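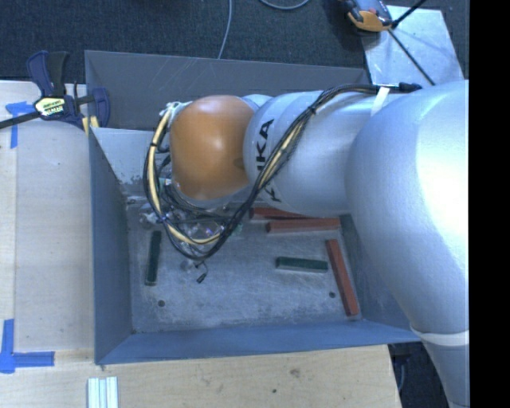 Cable dressing and bin fixing: what are your house rules?

Forum: Cells, Grippers and Fixtures
Replies: 8

codier_bench wrote:
Right, I've been asked to write the good practice sheet for our bin picking cells and I'm really enjoying it, which probably says something about me. Photo at the top is the KUKA over the metal bin with the red and green blocks. Our draft rules so far:

1. Bin clamped to the table, never just resting against a stop.
2. Tape corners on the table so the bin goes back in the same spot.
3. Cables and hose tied together along the arm, with enough slack for the wrist to turn fully both ways.
4. No loose connector lower than the gripper.
5. First run after any change at 30 per cent speed, one hand on the pendant.

Tear it apart please! I have to hand it over by the end of September.

limewash wrote:
Lovely list. My quarrel is with number 3. "Enough slack" means something different to every person who reads it. Look at the loop round the orange cap in your photo: black cables down across the lettering, under and back round the side. Is that enough? Too much? I couldn't tell you from a still, and neither could the new starter. Give them a test. Ours is: drive the wrist to both ends of its travel by hand, then drop to the lowest pick height and do it again. If anything goes tight or touches the bin wall, redo it.

codier_bench wrote:
Oh that's good. Stealing it. The lowest height bit hadn't crossed my mind at all.

Odell_Cell2 wrote:
I'd go further and say no outside loops full stop. Put a proper dress pack on it or don't run it. A loop near the gripper will catch a bin rim sooner or later, and it's always at ten past four.

Also your number 4 and your photo don't agree. There's a little black connector hanging on a thin wire over the bin floor.

codier_bench wrote:
Ha, fair cop on the connector. It's going in a sleeve tomorrow.

limewash wrote:
Disagree with Odell on the dress pack. Fine for a line that does one job for six years. On a development cell the gripper changes every fortnight, and a pack that takes half a day to open up means people start taping things to the outside of it, and then you've got the worst of both. Ties you can snip and a check you really do every time — I'd take that.

Odell_Cell2 wrote:
Half a day? We swap ours in 30 minutes. But all right, I'll give you that ours is a Limex pack and we did 60 practice swaps before anyone got quick at it. Maybe the sheet should say which kind of cell it's for. Two columns.

sivakumar_j wrote:
Coming at this from the fixing side. One clamp at a corner holds that corner. Push on the opposite end of a bin and it will swing if that's all you've got. I can only see the one in the picture, with the blue jaw, so ignore me if there's another behind the arm, but the rule should say two, on opposite sides.

And tape is brilliant for putting a bin back roughly where it was, I use miles of it, but please don't let anyone treat it as a datum. It creeps and it gets picked at by bored people. Tape for the eye, pins or a hard stop for the position, and then touch off a known point before the first pick. Our log has 1036 picks on the last bin and the only bad patch came after somebody lined it up to the tape and skipped the touch-off.

codier_bench wrote:
This is exactly what I was hoping for, thank you all! Version two:

1. Two clamps on opposite sides. Hard stop for position, tape as a guide only.
2. Touch off a known point whenever the bin has been moved.
3. Development cells: ties allowed. Full wrist travel test at top and at lowest pick height after every gripper change. Production cells: dress pack.
4. All spare connectors capped and tied back above the gripper.
5. First run at 30 per cent.
6. Look over every tie and strap after 750 cycles and write it in the book.

Odell, are you happy with 6 or is that too long between checks?

Odell_Cell2 wrote:
Too long for ties, fine for a pack. I'd say every shift change for the ties. Rest of it I'd sign.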